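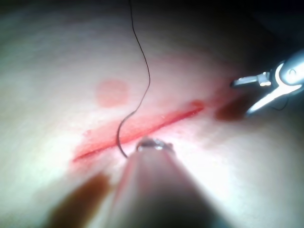

Skills building, pre-term safety walk, January
Walked by Kaisu Saarela, comments typed up same evening. Paavo Heinonen has the keys list.

Entrance and stairs
Front door closer: OK. Slams a bit.
Stair nosings: two loose on the upper flight, left side going up. Taped for now. Needs screws, tape won't last a week.
Handrail: OK
Lights: one tube out on the landing. Paavo has spares.

Fire
Extinguishers: all in place, tags in date except the one by room 13. Tag missing alltogether. Swap it.
Exit signs: lit, all of them
Back exit: opens, but pallets stacked outside from the Jara delivery. Door only goes halfway. FAIL. Move them before anyone is let in.
Alarm test: done 3:40 pm, heard on both floors. Faint in the storeroom with the door shut.
Assembly point sign: faded, can still read it.

Electrical
Extension cords: one under the rug in the office, again. Pulled it out.
Outlets: cover cracked behind the copier, job no. 2212 already open for this. Still waiting on Huttunen. Chase.
Breaker panel: clear in front, labels half rubbed off. Relabel.
Kettle in prep room: cord is warm near the plug. Took it away. Please don't bring it back.

Sharps and waste
Bins: mounted OK, one over the fill line. Closed and tagged for pickup.
Spare bins: only one left. Order more, Dustetti is fine, same size as last time.
Gloves: plenty of M and L, no S
Needle stick poster: up, but the phone number on it is the old desk. Correct number is ext. 31.

First aid
Kit upstairs: complete
Kit downstairs: burn gel out of date, no tweezers. Restock.
Eyewash: ran it for the full time, water cloudy at first then clear. Needs running more often. Log sheet is blank since fall.

Storage
Top shelf in storeroom: heavy boxes up high, should be down low. Not done, ran out of time.
Shelf brackets: firm
Floor: leak stain by the sink, dry to the touch today. Watch it.

Overall: pass with fixes, apart from the back exit, which has to be cleared and rechecked first.
Budget line for small repairs is 2000, so stairs and panel labels can just go ahead. No need to ask me.
Recheck: Paavo, then initial the sheet in the Tesau folder. Not the old binder pls.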